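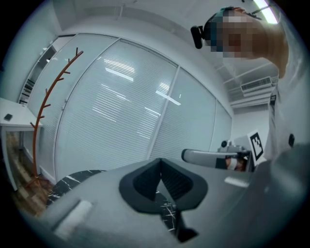
Two gray grippers close together, with a black rubber pad on the one in front.

How do you pick a robot's fingers?

Try this first. Pick up a grape with your thumb and one finger. Easy, right? Now try it wearing big winter mittens. You're the same person with the same brain, but the job got a lot harder! Robots have that problem too, and my job is finding out which "fingers" suit them best.

A robot's hand is called a gripper. The ones I test are hand-held, so a person squeezes the handle and does the moving. Our team leader, Struan Gunn, calls it "lending the robot your arm." I do the grabbing, a camera on the gripper records it, and later a robot can learn from what I did.

See the black-and-white card on the gripper at the back? It's a marker. A computer can find that blocky pattern in a video and work out where the card is and which way it's tilted. (It's a bit like a QR code, but it doesn't take you to a website.) The person leaning over is wearing a camera too, on a head strap. Two views are better than one when a hand gets in the way!

This spring we compared two kinds of finger pads. The Revness pad is soft and squishy. The Joltach pad is stiffer, with little ridges. Each one got 100 tries at picking up the same things: a sponge, a spoon, a plastic egg and a sock.

Revness got 78 of its tries right. It was great with the egg, but the spoon kept sliding out. Joltach was super with the spoon and terrible with the sock, and I had to stop and untangle it so many times that I started talking to it. It finished a bit behind.

So did Revness win? For eggs, yes. If your robot is going to be setting the table, I'd still give it Joltach.

Want to test some grippers at home? Get kitchen tongs, chopsticks and a clothespin. Try to move 20 dry beans from one bowl to another with each, and write down how many you drop. Then wrap a rubber band around the tips of the tongs and go again.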